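Stolluvham, 18 September 2022
FOR IMMEDIATE RELEASE

Jellow opens hand-teaching kit to outside shops

Jellow today releases its hand-teaching kit for small workshops. No code. Pick up the grippers, do the job, the robot learns from the recording. Over 2309 demonstrations logged at our Stolluvham site since August — bin picking mostly. 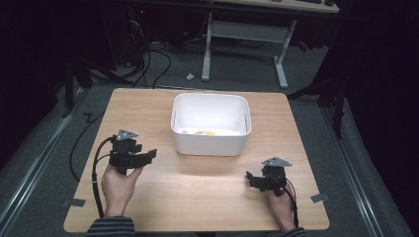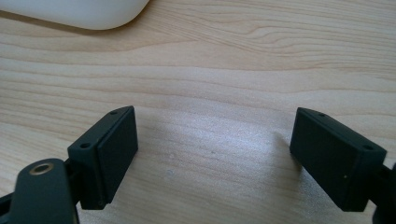

First units go to Wouters and Itlow, 15 kits in all. Training takes a morning, usualy less. Remote control option to follow, same software, no seperate license. Existing customers keep thier current pricing.

Orders open Monday — press questions to the Jellow front desk, ext. 62.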